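Testpersonen gesucht: Greifer-Set Flistura, Durchgang September

Wir suchen ab sofort Leute, die unser handgeführtes Greifer-Set Flistura ausprobieren, und zwar bevor es in den Verkauf geht. Keine Vorkenntnisse nötig. Wer schon mal was mit Robotik gemacht hat, darf trotzdem kommen, bitte in der Anmeldung dazuschreiben.

Worum geht's: Flistura ist das Einsteigerpaket von Lullirwood. Greifer zum In-die-Hand-Nehmen, Kamera dran, Software Virside dabei. Man macht eine Handgriff-Aufgabe vor, die Aufnahme landet in Virside und soll später einem Roboterarm beibringen, dasselbe zu tun. Soweit die Theorie. Ob die Anleitung was taugt, ob das Ding nach einer Stunde im Handgelenk zieht, ob man die Software versteht – das wollen wir von euch wissen.

Ablauf
Ein Termin, 2 Stunden, Pause drin. Erst kurze Einweisung, dann Aufgaben am Tisch, am Schluss Fragebogen (der ist leider lang, wir kürzen noch). Beginn 9:30 oder 14 Uhr, bitte Wunsch angeben. Wer nur abends kann: auch melden, evtl. geht was.

Ort: Werkstatt Montoya, Raum 204, zweiter Stock, Aufzug vorhanden. Klingel ist kaputt, bitte anrufen oder klopfen.

Was wir brauchen
– Alter ab 18
– beide Hände halbwegs fit, Links- und Rechtshänder, Linkshänder besonders gern
– Deutsch reicht, die Softwareoberfläche ist schon übersetzt (meistens)
– keine Angst davor, uns zu sagen, das etwas nervt

Wir zahlen 50 Euro pro Termin, bar oder Überweisung. Fahrtkosten leider nicht. Insgesamt 33 Plätze, Vergabe nach Eingang.

Die Aufgaben sind Alltagskram. Dosen öffnen und schließen, Sachen einsortieren, Deckel zuklappen, Clips einrasten. Gerade die Sortierkästen sind fummeliger als man denkt, da scheitern auch unsere eigenen Leute regelmäßig.

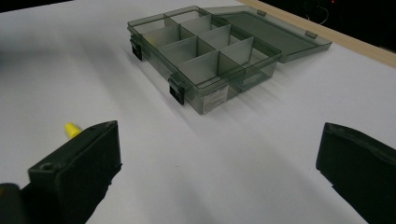

Es geht nicht um Tempo. Wer eine Aufgabe nicht schafft, sagt Bescheid, dann kommt die nächste, Geld gibts trotzdem. Aufgenommen werden Tisch und Greifer, Ton bleibt aus. Einverständniserklärung kommt vorab per Mail, bitte unterschrieben mitbringen, wir haben letztes Mal zu viel Zeit am Drucker verlohren.

Ringe und Uhr bitte ablegen, enge Ärmel sind praktisch.

Anmeldung formlos mit Name, Wunschzeit, Links- oder Rechtshänder an Ignacio Villanueva, Kontaktformular auf der Lullirwood-Seite, Betreff „Flistura Test“. Antwort meist am selben Tag. Absagen bitte rechtzeitig, Warteliste ist da.

Weitere Ausschreibungen
Werkstudent/in Qualitätsprüfung Greiferbacken (m/w/d)
Virside: Übersetzer/in für Hilfetexte gesucht
Montoya – Werkstattplätze zur Untermiete
Praktikum Technischer Support Lullirwood
Rückblick: Testdurchgang Frühjahr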